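# Picking up wood plugs with the club arm

Written for new members of the Fludholm robotics club. You need the arm powered up, the parallel gripper fitted, and one box of plugs from the shelf under the window. 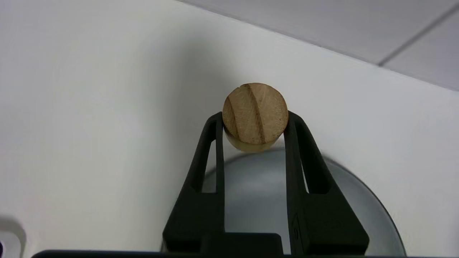 The plug task is the first one every team learns, and it is worth 52 points at the Trandora meet if all the plugs end up in their holes. Most of those points are lost in the grip. Get the grip right before you write any code for the placing part.

## Before you start

- Log in to the arm laptop with your own team account.
- Run `home` and wait for the arm to stop.
- Open and close the gripper once with nothing in it.
- Check that both fingers are tight. If one wobbles, use the small hex key in the lid of the toolbox.

Seul-gi Yeo keeps the spare fingers. Ask her before you swap a pair, as the two sets have different offsets in the config file.

## Step 1: Teach the approach point

1. Put one plug on the mat, flat end up.
2. Jog the arm until the fingers are straight above it.
3. Lower slowly in 5 mm steps until the fingertips are a little below the top face.
4. Save the point as `plug_pick`.
5. Raise the arm and save that point as `plug_above`.

Always go through `plug_above` on the way in and on the way out. Teams that skip it knock over the next plug in the row.

## Step 2: Set the grip

Our gripper takes a position from 0 (open) to 100 (closed). Start at 47. The plugs were sawn by hand, so they vary, and a few will need up to 56. Don't go higher than that. The fingers bend, and past a certain point they push the plug up and out.

Set the closing speed to slow. Add a half-second wait after the close command:

```
move plug_above
move plug_pick
grip 47 slow
wait 0.5
move plug_above
```

## Step 3: Do the lift and turn test

Lift the plug clear of the mat and turn the wrist until the end of the plug faces the wrist camera. Hold it for ten seconds. Look at three things on the laptop screen:

- Both fingertips touch the wood, one on each side.
- The plug sits between the tips and has not slid down toward the palm.
- The end face is not tilted.

If the plug is tilted, your pick point is off to one side. Go back to Step 1 and move it a millimeter or two. Changing the grip number will not fix it.

Chipped rims are fine. The judges use the same kind of plugs, and they are no neater than ours. Put a plug aside only if it has split.

## Step 4: Repeat it

Run the pick ten times in a row without touching the arm. Write the result in the Volutton binder with your grip number and the finger set you used. Last season the club logged roughly 2,000 picks, and Murali Rodrigues used those pages to choose the starting value above.

## Common problems

**The plug drops during the turn.** Raise the grip by two and try again. Wipe the fingertips too, as sawdust builds up on them.

**The gripper closes but the program stops.** The wait line is missing, or the speed is set to fast.

**The arm stops short of the mat.** Someone has changed the tool length. Reload the `alva` profile and run `home` again.

Placing is covered on the next page. Have Tove Fogh sign off your ten picks first. She is in the lab until 5:30 through September.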